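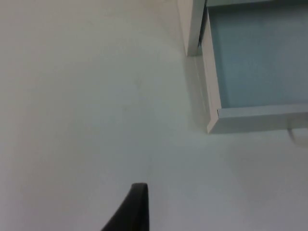
*Wrist camera view with the tray at upper right and one fingertip at the bottom.*

## 4. Swapping in the Dunari fingers and checking the wrist camera

I'm assuming you've been through section 3 and the Zindutix controller is talking to your arm. I did this with the stock fingers first and then the Dunari ones, and I'd suggest the same order so you have something to compare against.

1. Park the arm and cut motor power. Leave the controller on.
2. Take off the old fingers and keep the screws in a cup (mine like to roll).
3. Fit the new pair and snug the screws by hand.
4. Power up, then open and close the gripper 15 times at low speed.

**Caution:** Keep your own fingers out of there during step 4. The Dunari pair closes faster than I was used to! 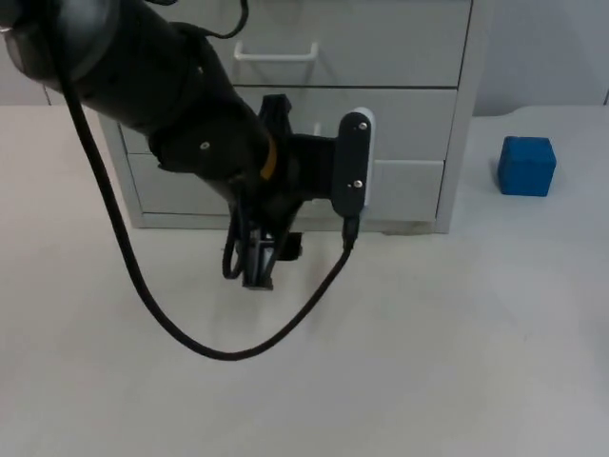
5. Look over the cable before you run anything bigger. I like a generous loop so the wrist can turn all the way — but a loop that hangs low can snag on a drawer handle, so jog the wrist slowly through its range and watch it the whole time.
6. Open the Obeidat viewer and set the exposure to 300. Britt-Marie Wallin runs hers at 149 and likes it, but her bench gets a lot more sun than mine does.

**Note:** On a pale tabletop, auto exposure kept hunting on me. Lock it.

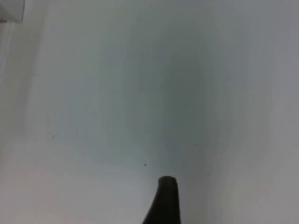 7. Jog down toward a bare patch of table and stop well short of touching. Plain surfaces give the camera very little to work with, so don't trust the Buvosov depth estimate here. I go by the height readout on the controller.
8. Save the pose as `low_check`. You'll want it again in section 5, when we try the soft pads.

If the fingertip has moved in the camera view since your last session, go back to step 3 and reseat it. I've had to do that twice now, both times with the same screw.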